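Chapter 3
Sorting Before Counting

I learned to sort at my aunt's kitchen table in Zillham, where she kept a coffee can with 200 buttons in it and no patience for whining. My first question was always "Sort them by what?" and she'd just shrug! I've been stuck on that question ever since, and it's where we'll begin.

Grab a tray and a handful of small toys (mine came out of my niece Rhea's toy box). Pick one rule, maybe color, maybe hats, and stick with it until every toy has a place. Then dump them out and try another rule.

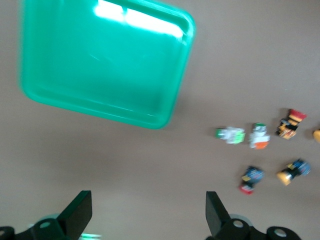 Figure 3.1 Small toy figures beside a green tray. Which would you group together?

Jot down your rule before you read on – we'll need it for the Imby game in the next section.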